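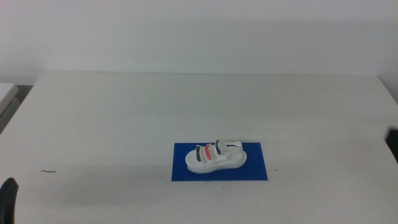

Last changed: June 9, 2019

Perception and planning engineer, Gromaleck

Our two-arm planner handles boxes beautifully. Sandals are another matter – straps, gaps, a white sole on a blue mat – and the segmentation code has opinions about all of them. We have 2996 logged grasp attempts and would like someone to read them without weeping.

You write C++ and Python and can debug a depth filter. 20 hours a week, starting in August. Send code, no cover letter, to Veronika Sutter.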